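I have been trying to get the back room sorted since October and I'm finally at the stage where I can walk from the door to the window without turning sideways. Progress! Regular readers (hello, both of you) will remember that it started life as the dining room, became the place where the ironing went, and then became the place where everything went. So this is the long-promised post on floors, shoes, and why I now own so much grey paint.

Floor first. What we had when we moved to Clisascombe was carpet, a brown one with a sort of swirl, and under the carpet another carpet, and under that some very tired boards with gaps you could lose a pencil down. I wanted to sand them. Larasati Wuisan, who lives two doors along and has done three floors in her own house, came round with a torch, got down on her hands and knees and said "no" quite kindly. So it was paint or cover, and paint was cheaper.

The quote for having it covered properly was 986 pounds, and that was before anybody mentioned skirting. I nearly said yes because I was tired. Then I went home and priced up filler, primer and two tins of floor paint, and came out with 600 pounds still sitting in the pot. I've already spent 55 of that on a rug, which I'll come to.

I went for a pale grey in the end. I had a proper wobble between that and a dark green (I still think about the green, it's lovely in Larasati's hall) but the back room faces north and it does need all the help it can get. Light grey floors are everywhere once you start looking, and I have been looking. I've become that person who goes to somebody's house or office and stares at the ground.

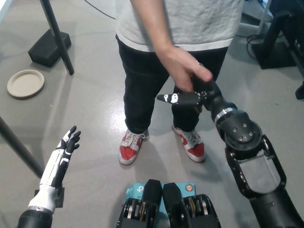 Anyway, the thing about a pale floor is that it makes your shoes look fantastic. I'm serious. Red trainers on brown swirly carpet look like something the dog brought in, and red and white trainers on light grey look like you meant it. I've had a soft spot for a red toe cap since I was about eleven and my cousin had a pair I wasn't allowed to borrow, and a plain outfit does them a lot of favours. Grey T-shirt, dark trousers, job done. I don't iron T-shirts any more either, a few creases never hurt anyone, and it's one less pile in the back room.

The downside is that it shows every crumb and every bit of fluff. White laces are the same, come to think of it. I bought the paint thinking pale would hide dust and it does hide dust, but it doesn't hide mud, and from the back door to the kitchen you go straight across it. Hence the rug, and hence the shoe situation.

So, the shoe situation. We'd always had a heap by the back door. I tried a basket (a heap with sides) and then one of those wire racks, which fell over whenever a boot went on it. What I've got now is a low bench from a shop in Vilstead, with a shelf underneath and a bit of a lip along the front. It's called the Geleo, and I think it's meant for plant pots. It takes the everyday pairs in a row, toes out, and the wellies stand at the end on an old baking tray. The rule is that if the shelf is full something has to go upstairs. Valdis thinks the rule is silly and keeps his walking boots in the car.

(Valdis Petrauskas, for newcomers, is my other half, and he did all the filling between the boards, so he's allowed an opinion. It took him four evenings and a podcast on Roman roads.)

A few things I'd do differently. I'd take the door off before painting, as there's now a neat curved scrape where it swings. I'd buy a better roller. I'd also wait longer before putting furniture back, because the tin said overnight and overnight was not enough, and one leg of the bookcase has left a mark I shall be putting a plant on. Mrs Krishnan at the hardware shop did warn me! She said give it three days and I nodded and gave it one and a bit.

Still to do: the skirting, which is currently two colours, and the light fitting, which buzzes. Then the cupboard by the chimney, where there's a box of cables I'm frightened of and a fondue set. I'm going to start on that after tea tomorrow and I'll report back. If anyone wants a fondue set, it's got five forks and you'd have to collect.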